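生活道具論 配布資料 第8回
「お盆はなぜ縁があるのか――運ぶ・区切る・散らかす」

前回の出席票に「盆の話で一回もつんですか」と書いた方がいました。もちます。足りないくらいです。

1. 用語の整理

この授業で「盆」と言うときは、片手または両手で持ち上げられる平たい板状の道具で、周囲に縁のあるものを指します。縁のない板は「板」です。脚がつけば「膳」に近づきますが、境目はあいまいで、毎年ここで誰かが食い下がってきます。食い下がるのは結構ですが、時間は2分までにしてください。

英語の tray と日本語の盆は、ほぼ重なるようでいて少しずれます。tray には書類受けや引き出しの中の仕切りも入ります。日本語でも外来語のトレーにすれば入るので、ずれているのは物のほうか言葉のほうか、という問いが立ちます。第13回でまた扱います。

2. 縁の三つの仕事

教科書では「落下防止」の四文字で済まされていますが、マードー・ドラモンド(Murdo Drummond)の講義録『ポーコムの台所』は、この四文字に63ページを費やしています。長いです。ただし要点は短く、縁は(a)物を止める、(b)指をかけさせる、(c)内と外を分ける、という仕事をしています。

(a)と(b)は説明不要でしょう。試験に出やすいのは(c)です。机の上に鍵と小銭と目薬が散っていれば「片づけなさい」と言われます。同じものを盆に載せると、途端に「置いてある」になる。物の量は一つも減っていません。ドラモンドはこれを「縁による免罪」と呼びました。やや大げさな人です。

3. 底面の問題

平らな底には、つるつるのものと、模様や凹凸のあるものがあります。漆塗りの盆に湯呑みを載せて廊下を歩いたことのある方は、前者の緊張感をご存じのはずです。布を一枚敷けば済む話ですが、敷いた布ごと滑る場合もあるので油断できません。 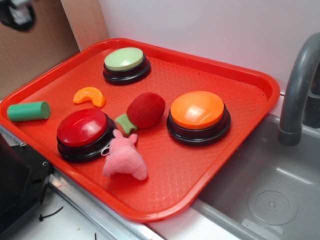

給仕用の盆の歴史は、歩く人の歴史でもあります。持つ人は両手がふさがり、扉を開けられず、足元も見えません。そこで重い器を中央寄りに置くという作法が生まれ、やがて理由のほうが忘れられて作法だけが残りました。底に細かい菱形の模様が入った赤いトレーを見ると、私などはまず飾りかと思いますが、こうした表面の加工は、見た目と手触りと滑りにくさの話が一緒になりやすいところです。レポートで「滑り止めである」と断定する場合は、実際に物を載せて傾けてから書いてください。模様が浅ければ大して効かないこともあります。飲み物を載せて試すのは各自の責任でお願いします。

4. 置きっぱなしの盆

運ぶ道具であるはずの盆は、一生のかなりの時間を動かずに過ごします。グレガー・ゲデス(Gregor Geddes)がグラマムネスの民家で聞き書きをしたところ、玄関の盆について「最後に持ち上げたのはいつか」と尋ねられた家主は、質問の意味がわからないという顔をしたそうです。聞き書きに顔が記録されているのは珍しく、貴重な資料です。

動かない盆は、置き場所の名前になります。「盆の上」と言えば家族には通じる。客には通じない。この段階まで来た盆は、道具というより住所に近いと考えてよいでしょう。なお、住所になった盆を別の盆に買い替えると家の中でしばらく物がなくなりますが、これは私の家の話で、資料的価値はありません。

5. 課題

自宅または身近な場所にある盆を一つ選び、次の点を書いてください。A4で一枚、裏面は使わないこと。

・縁の高さと、指のかかり具合
・底面の様子(材質がわからなければ「不明」でよい。想像で漆にしない)
・この一週間に持ち上げられたかどうか
・盆の上にあってよい物と、なぜかいけない物

最後の項目は同居人にも聞いてください。意見が割れたら両方書くこと。仲裁はしなくて結構です。盆が一枚もないという方は、縁のある浅い箱のふたで代用できます。昨年はピザの箱で出した方がいて、たいへんよく書けていましたが、少し匂いました。

提出は9月の最初の授業で、教室前方の盆に入れてください。縁の内側に入っているものだけを受け取ります。

参考:ドラモンド『ポーコムの台所』第2章。図書室の一冊は貸出中です。借りているのは私なので、必要な方は研究室まで。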